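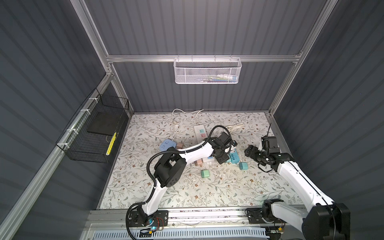
Catalogue issue 3, page 50

Cesivham corrugated wall lining, Zelmont profile
Product code ZL-274

Corrugated steel lining for internal walls in workshops, garages, plant rooms, wash bays and storage enclosures. Supplied as cut-to-length sheets with matching trims. Intended for interior and sheltered use. For external cladding see the Galang range.

Description
Zelmont is a narrow-rib trapezoidal sheet, roll-formed from pre-painted galvanised steel. Ribs are symmetrical, so a sheet may be turned end for end on site without affecting the lap. The colour coat is on the exposed face only. The reverse carries a light grey backing coat, which is not warranted for appearance.

Sheets are normally fixed with the ribs vertical. Horizontal fixing is permitted on walls up to one full sheet length. Where ribs run horizontally in a wash-down area, the upper face of each rib will hold water and grit and must be included in the cleaning schedule.

Colours
Standard: slate grey, off-white, eucalypt, sandstone.
To order: charcoal, signal white, deep blue.
Order all sheets for one room at the same time. Slight variation between coil batches falls within tolerance and is not grounds for return. Dark colours show dust and handling marks sooner than light ones, and show scratches through to the primer more clearly. Additional lighting should be allowed for in rooms lined in charcoal or slate grey.

Substrate and framing
Suitable for fixing to timber studs, steel studs, steel girts, and furring channel over masonry. Not suitable for direct adhesive fixing to masonry or plasterboard. Framing must be plumb and in line before lining begins. The profile will follow a bowed stud and the error will be visible along the ribs under top lighting.

Where sheets are fixed over masonry, check the wall for rising damp and rectify before lining. Do not place the sheet in direct contact with green or freshly treated timber, lead flashing, copper pipe or wet concrete. Use a separation tape or a closed-cell foam strip at each contact point.

Fixing
Use Class 3 or better self-drilling screws with bonded washers, colour matched. Fix through the pan, beside the rib. Crest fixing is acceptable at laps only. Set the driver clutch so the washer is compressed but does not spread past the screw head. Overdriven screws dimple the pan and cannot be corrected without replacing the sheet.

Begin at the least visible corner and work toward the doorway. Lap one full rib. Check the first sheet with a level on both edges, then recheck every 3 sheets. Any creep should be taken up gradually over the following laps.

Cutting
Cut with a nibbler, power shears or a cold-cut metal blade. Abrasive discs must not be used. They burn back the coating at the cut edge, and hot swarf embeds in adjoining painted surfaces and rusts. Sweep down all sheets at the end of each working day, including those still stacked. Mark out with a fibre-tip pen. Graphite pencil will leave a permanent line on some colours.

Service penetrations should be cut with a hole saw and fitted with a grommet. Rectangular openings for power outlets should be centred on a pan where the layout allows.

Shelving, baskets and hanging storage
The sheet is a lining and has no load rating. Rails, brackets and baskets must be carried by the framing behind, or by a freestanding frame placed in front of the wall. Where a bracket is fixed through the sheet to a stud, fit a profile spacer (ZL-274-S) behind it so the ribs are not crushed. Wire storage in contact with the lining should have plastic-capped ends.

Trims and accessories
Internal corner, folded, Zelmont colours
External corner, folded, Zelmont colours
Base channel with weep slots
Top capping
Window and door reveal trim
Foam infill strip, ribbed, upper and lower
Profile spacer, moulded, bag of 50
Touch-up paint, for scratches only

Base channel is recommended wherever the floor is hosed. Keep the sheet clear of the floor and leave the weep slots unsealed.

Cleaning
Wash with water and a mild neutral detergent, using a soft brush along the line of the ribs. Rinse from the top down. Solvents, scouring pads and chlorinated cleaners will dull the finish. Grease should be lifted with a citrus-based degreaser tested first behind a trim.

Delivery and storage
Packs are dispatched from the Pliltdale warehouse on timber bearers, strapped and edge-protected. Unloading is the responsibility of the customer. Long sheets must be carried on edge and lifted at both ends. Store under cover, off the ground and with a slight fall along the length. If a pack gets wet, separate and dry the sheets the same day. Trapped moisture will stain the coating.

Inspect on receipt. Transit damage must be reported before sheets are cut or fixed.

Page revised 24 May 2025. Replaces all earlier Zelmont data pages.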